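4 Mounting the wall unit

This section covers fixing the Ralline 3 mailbox to an outside wall. Models sold before May have a different back plate and should be fitted using the older Darnus sheet, which is still supplied on request.

4.1 Choosing a position

The slot should face the path and be easy to reach from it. Leave at least 300 mm of clear wall below the box so that the door can drop fully open. Avoid placing the box directly under a gutter joint.

NOTE: The back plate fits brick, block and solid timber walls. For hollow or insulated walls, use the Rakena spacer kit (sold separately) and follow the sheet packed with it.

4.2 Marking and drilling

1. Hold the back plate against the wall with the arrow pointing up. Check it with a level.

2. Mark the four corner holes with a pencil. The center hole is for the lock cable and is not drilled at this stage.

3. Put the plate down and drill each hole to the depth given on the plug packet. Brush out the dust.

CAUTION: Check for pipes and electric cables before drilling. Wear eye protection.

4. Push in the plugs until they are level with the wall. If a plug turns loosely in the hole, take it out and use the next size up.

4.3 Fixing the back plate

5. Start all four screws by hand, then tighten them a little at a time, working corner to corner. A full-size screwdriver with a ribbed or dotted rubber grip is best for this. Do not use an impact driver – the plate will bend around the screw heads and the box will not slide on.
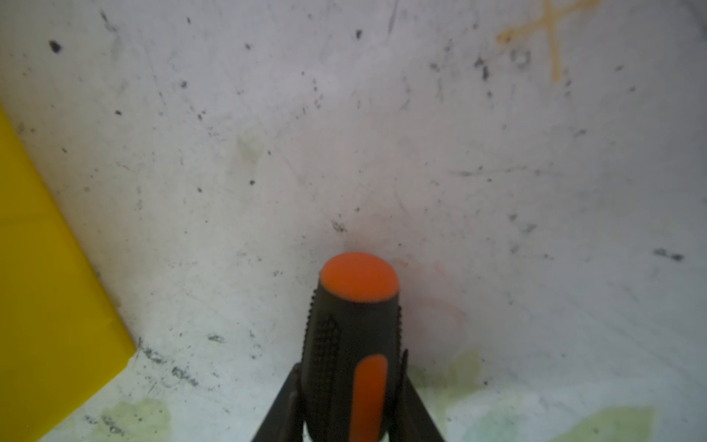 4.4 Hanging the box

6. Open the door and remove the key bag taped inside. Keep one key somewhere other than the box.

7. Lift the box over the two hooks and let it drop. You should feel it settle on both sides. If one side stays high, loosen the upper screws by half a turn and try again.

8. Fit the locking screw through the floor of the box. It is the short one with the washer.

9. Close the door and turn the key both ways. A new lock can be stiff. Use dry graphite only, as oil collects grit.

Spare keys and screws are available from Collbridge. Quote part number 11 for the screw pack.

Sheet revised October 2018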